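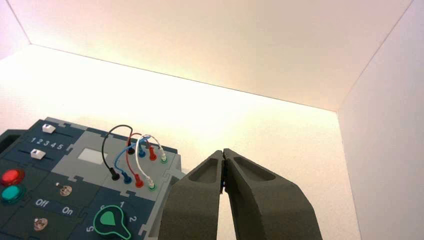 The gripper beside the task board.

I've spent this week on the budget for the second cell. Naima Belkadi wants the figures before October, and the arm itself is the easy part. Spare fingers, cables and plugs are what I left out last time.
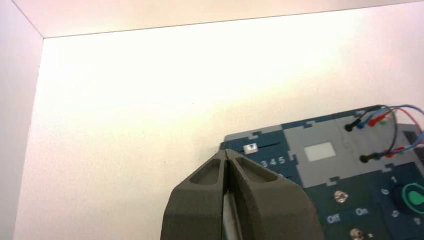

Do you need to buy spare fingers at the start?
I would - we've put 2 sets on the first order, from Tazi.

Plugs and leads come to 700 for the year, and I've kept that on its own line. Delivery is 6 weeks, so the order has to go in early.

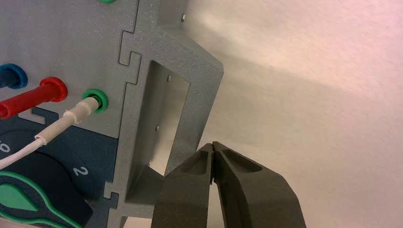
Still to price

Lighting, a second board and the Donevo service contract.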